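Workshop notebook, Mendness
12 September 2026

Textile bench, folding and sorting

Second pass at the mixed bale from Nedov. The first pass was abandoned last time when the table filled up and everyone suddenly had phone calls to make. 61 pieces on the intake sheet, mostly household: towels, pillowcases, one tablecloth with a map of a lake on it. The lake is not labeled. We have asked.

Rule for today, copied from the Brosari sheet so I stop arguing with it: knits get folded before they get sorted. I still think it is backwards. But the unfolded pile last month leaned over in the night and took the button tray with it, so I'm doing it their way until October and then I want a vote.

1. Clear the bench and lay down the red plush.

We have been using the wedding blanket as a bench cover. It came in a lot from Mwakyusa with no paperwork, and the short pile keeps knits from sliding around, which the bare bench never did. It has a double-happiness character and THE BIGDAY on it in white, more than once, in case the couple lost track. It does not lie flat. I smoothed it, it thought about it, and the creases came back. Long ones only need pushing toward the back. Don't iron it. I tested the iron on a corner of some other plush and the pile went shiny and stayed that way.

Big advantage: anything gray, white or beige shows up on it at once. Big disadvantage: red fluff. Lint roller is on the hook by the door, or was.

2. Fold the gray knits.

Fold lengthwise first and get one long edge straight. Forget the other side for now. The fine knit creeps when you press on it, so if you chase both edges you end up with a sort of pastry. I set the straight edge to the left and let the right do as it likes. It bulged, with a wrinkle down near the lower corner, and I am calling that acceptable for a first fold. Brosari would not.

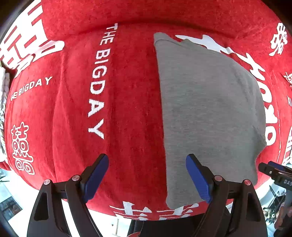
3. Second fold and stack.

Bring the bottom up to the top, turn the piece over, flatten with the forearm. Hands leave dents. Stacks of 8, no higher, fold side facing out so that whoever picks from the shelf gets one item and not the whole column. Slip of paper on top with the initial of the supplier. N for Nedov, M for Mwakyusa, and yes, M is also us, so write Mw.

4. Rejects.

Anything with a hole bigger than a thumbnail goes to mending. Smaller than that also goes to mending, in the other bin. I did not design this. 5 went over today, all of them at the cuff or hem, plus a sock that was never on the sheet.

Weighed the fluff off the lint roller out of spite. Scale wouldn't register it. The 800 g bag of offcuts did register, so the scale is fine and goes back to the dye shelf.

To do: second bench cover in some color that sheds less, ask Mwakyusa if they want the blanket back (ask quietly), new lint roller sheets, find out what lake.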